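**Friday, after lunch**

Picking up where I left off before the weekend got in the way. The walnut ink is still going, and I am happier with it than I have been since we started this whole business with the Drikport husks. Pirjo came by in the morning with her coffee and tried the second pot on a scrap of the heavy paper, and she thinks the brown has finally lost that greenish cast we were both grumbling over in March. I think so too, though I looked at it by the window and the light in there flatters everything.

For the record, since I never write this down properly: 200 g of husks, soaked overnight in rainwater from the barrel, then simmered very low with the lid half on. I strained it through the old muslin and then again through a coffee filter, which took forever and dripped all over the bench (sorry, Senthil, I did wipe it up). A small spoon of gum arabic went in while it was still warm, and one clove, mostly out of habit, because my aunt always put one in and her ink never went moldy.

The pot sat at 67 C for most of the time, going by the candy thermometer. I let the first batch climb much higher, and I suspect that is where the muddy look came from. It would be good to do one more pot at 50 and leave it going all day, just to see if it comes out any redder.

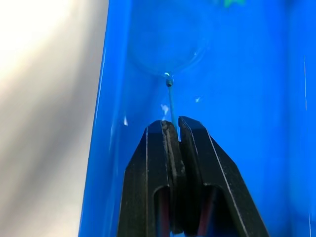 *Two black fingers nearly closed, against bright blue. The inner edge of the left tip looks a bit abraded.*

Paper notes, before I forget. The Sevesora sheets take the ink beautifully and hold a crisp line even with the wide nib, but the cheaper Pudon pad feathers so badly that my lettering looked like it had grown whiskers! Senthil suggested brushing the Pudon with thin gelatin size and letting it hang for a night. I have 2 sheets pegged up over the sink now, so please don't take them down if you come in to rinse brushes.

I also went back to the Parsons nib I had given up on. A quick pass through a flame and a wipe with a rag, and it stopped shedding ink in blobs, so I take back most of what I said about it. It still catches on the upstroke if I get impatient, and I do get impatient, especially with the long s.

Still to do: label the jars (the unlabeled one on the left is the muddy batch, fine for practice), ask Pirjo whether she has any iron water left from her dye pots, and put a swatch strip on the windowsill with half of it covered so we can check the fading. More husks are in the freezer, bottom drawer, under the bread.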